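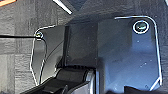
Quarterly fastener and surface check, Hovska building, ground floor and loading bay. Fasteners were checked for seating, head damage and missing washers; recessed heads were checked with a flashlight held low to one side. A sound recessed screw sits inside its circular recess like the teal-green one near the rounded corner of the dark plate, with the rim of the recess visible around the head. Heads standing proud of the surface are recorded as defects.

Inspector: Bogumił Czerwiński
Period: May
Points checked: 218

1. Handrail brackets, stairs A and B: PASS
Comment: Stair B, third bracket from the top, retightened during inspection.

2. Door closers and hinge screws: FAIL
Comment: 14 screws below torque, all on the Prerkow side doors. Two heads stripped. Replace both.

3. Kick plates: PASS
Comment: Light scratching. No sharp edges.

4. Dock bumpers: PASS WITH COMMENT
Comment: Left bumper compressed at the lower corner. Measure again next quarter.

5. Shelf anchors, room 235: NOT CHECKED
Comment: Room locked. Key requested from Issa office.

6. Floor hatch cover: PASS
Comment: Sits flush. Lifting ring moves freely.

Item 2 to be closed before the Prerkow doors return to normal use. Item 5 carried over.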